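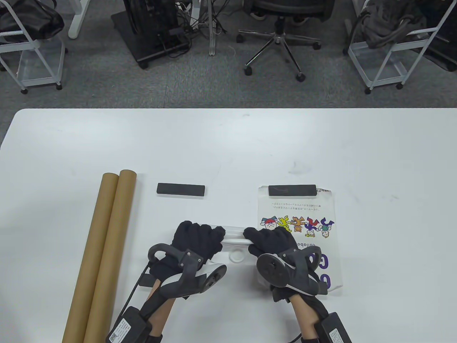
Old maps, then. A few of you asked how I got into them and whether you need to be rich or own a house with a library in it (no and no!), so I'm going to do a thread. It'll be long and it'll wander. I can no longer see a pair of brown cardboard tubes lying side by side on a white table without my heart going a bit faster, and that should tell you how far gone I am.

It started with Gultness, where I grew up. Small, windy, one shop, one bus. I went looking for a map of it to hang in the hall and every modern one I found made it look like a smudge next to a car park.

So I went on Flotia one night and typed in the name, expecting nothing, and up came an old six-inch sheet with our lane on it. Our actual lane! With the wrong name! I bid far too early and far too high and I won it, obviously, as there was only me.

First lesson: do not bid early. Put the thing on your watch list, go and make tea, come back near the end. I have told myself this many times and I still do it wrong.

The lane was down as Tanner's Loke. My mum had never heard it called that. My gran had, and then talked for an hour about a smell.

This is what gets me about them. A map is a list of what somebody thought was worth writing down. On mine there are wells, pumps, a sheepfold, a rope walk, and a footbridge that I'd swear has never existed, and the pub is marked but not named.

Second lesson, and I wish I'd had it sooner: learn the scales. I bought three maps of Werlow thinking I'd got the town three times over. One was lovely. One showed half the county with Werlow the size of a lentil. One was so close up it was mostly the inside of a brewery.

(I love the brewery one now. It's got every drain on it.)

If you want your own street, you want the really big scales, the town plans. If you want walks and villages, six inches to the mile is the sweet spot. If you want something pretty on the wall, the older one-inch sheets with all the little hairy hills are hard to beat.

Hairy hills are called hachures. I said "hatchers" out loud for a whole year until Raili Peltonen at the map fair put me right, very kindly, in front of a queue.

Raili is also the person who taught me to look at the margins first. Everyone goes straight to the middle to find their house. The margins tell you when it was surveyed, when it was revised, when that copy was printed, and those can be decades apart.

So you get a map printed when there was already a railway, with no railway on it. Or the railway has been dropped in later on top of the old survey and it goes clean through a wood as if the wood hadn't noticed.

Someone's asking about prices. It varies wildly. Most of mine cost less than a takeaway. The most I've ever paid was £160, for a county map with the original hand colouring, and I told no one at home for a month.

The hand colouring thing is worth knowing about. A lot of the colour you see on older maps was added much later to make them sell. It isn't a crime and some of it is gorgeous, but it should change what you pay. Turn the sheet over if the seller lets you. Old green often shows through the back as a brownish stain. Fresh green doesn't tend to.

And ask about the fold! Maps that came out of atlases usually have one down the middle. Some people can't stand it. I quite like it, it's where the book was.

Storage, as I know that's coming. Flat is best. I haven't got the furniture for flat. A proper plan chest costs a fortune and weighs the same as a pony, and we live up two flights of stairs.

What I do instead: a big cheap portfolio from an art shop, slid under the bed, with acid-free tissue between the sheets. Rolled is fine for the post but I wouldn't leave anything old rolled for years. It gets used to it and then it fights you.

If one does fight you, please don't iron it. I know there are videos. Lay it face down on clean blotting paper, another sheet on top, a board on top of that, then some heavy books, then go on holiday.

Also no sellotape. Ever. I'm not going to say any more about sellotape, I get upset.

Framing! I take mine to Correa in Werlow, which is a tiny place behind the market. Not cheap, but they use proper mounts and they talk you out of things. I went in wanting a thick gold frame on the brewery and came out with thin black, and it's so much better.

Ask for UV glass if it's going anywhere bright. Better still, don't hang it anywhere bright. I had one opposite a window for two summers and the sea's gone the colour of weak tea.

A good question from Eetu Salminen: what about just looking at them online? Yes!! Do! Libraries have scanned mountains of this stuff and you can zoom in until you can see the wobble in the engraver's hand. I do most of my looking that way and it's free.

The best trick of the lot is the sites where you can slide an old map over a modern one. I lost a whole evening to following one stream. It's there on the old sheet, then it's under a road, then it's a slightly damp patch outside the dentist. I've walked past that patch all my adult life.

Field names are another rabbit hole. They aren't on the ordinary printed maps, you need the tithe maps and the big lists that go with them. There's a field by the Gultness school called Hungry Bottom and I have never been so happy.

Tiina Turunen wants to know if I have any from abroad. A few! I went through a phase of harbour charts. Charts are the other way round, all the fuss is in the water and the land is left blank apart from things you could steer by. Church, windmill, tall tree. One of mine has a note next to a headland that only says "conspicuous barn".

I do worry about the barn. I looked for it on the satellite pictures and it's a caravan park.

Mistakes are half the fun as well. I've got one where two villages have been swapped, and someone who owned it has written NO in the margin in pencil. Quite hard. You can feel it from the other side.

I used to think writing on a map ruined it. Now I go looking for the scribbled ones. Bike routes, bus times, a ring round a farm with "eggs" written next to it. They're cheaper too, as the serious collectors want them clean.

Cempaka Lau says her dad has a drawer full of cloth-backed cycling maps and are they worth anything. Not a lot in money, sorry Cempaka, they made piles of them. But get him to sit down with you and tell you which ones he rode. Write it on a bit of paper and keep it in the drawer.

How many have I got? I stopped at 256 in the notebook, and then the notebook was full. Quite a lot of them are duplicates I bought by accident. Keep a list on your phone for when you're at a fair and your brain has gone to soup.

My list has the sheet number, the edition, what I paid and where it's living. Living, as in "portfolio, left side" or "lent to Sointu Valtonen, ask for it back". Sointu, if you're reading, I'd like it back.

If you want to start, here's what I'd do. Pick one place. Only one, and somewhere you know on foot. Look it up on the free scans, find the edition you like best, and then hunt for a paper copy of that exact sheet. You'll learn more from chasing one sheet than from buying a job lot.

I did also buy a job lot. It was mostly Lincolnshire.

Someone's just replied asking what a loke is. It's a lane, often one with a dead end. Ours does have a dead end, it stops at a gate and some nettles.

Going to put the dinner on. If you've got an old map with something odd on it, post it underneath, I'll be back later to look at all of them. Extra points for barns.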